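# Flastcombe Tide Names

A small, much-loved list of 1,494 local names for beaches, creeks and sandbars — gathered from old fishing logs and typed up by hand. Version 6 adds spelling variants, and they're a joy to read!

- names.csv: one name per row
- variants.csv: 3,344 spellings
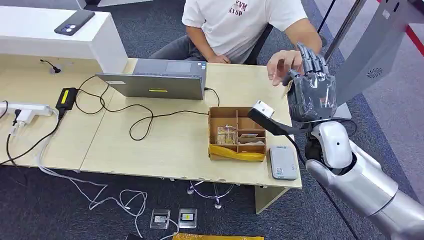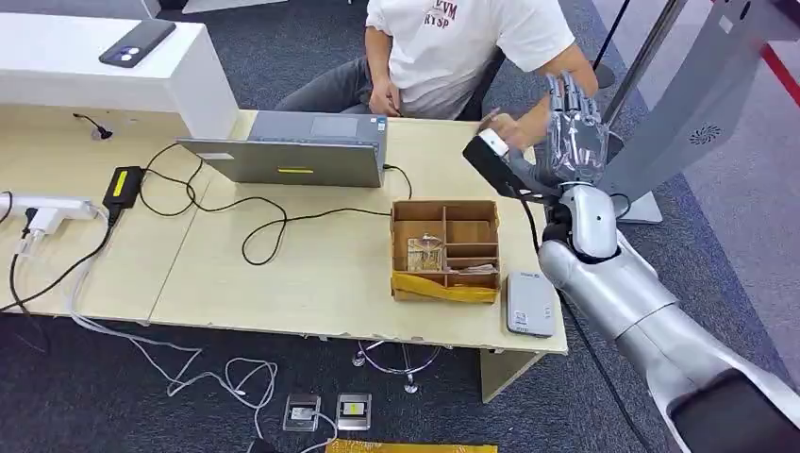
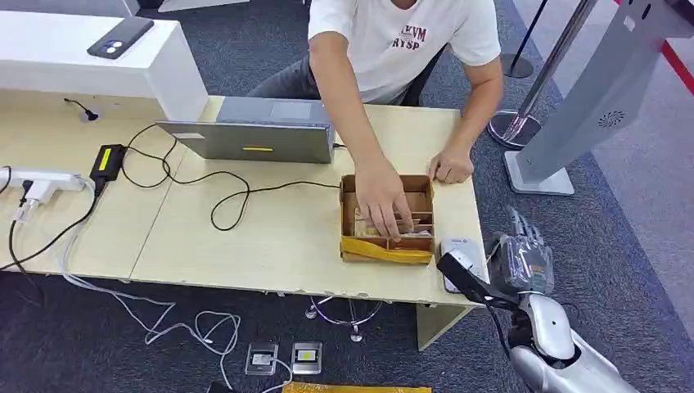
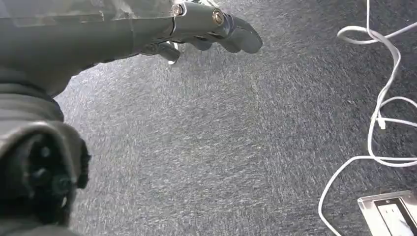
**Can I add a name my family uses?**

Please do. Put it in a new row with the nearest harbour and mark the source as "spoken".

Colour codes for the maps are in the Imholm folder.

Contact Goltetti | © Flastcombe Tide Names | Back to top

This site uses cookies. Accept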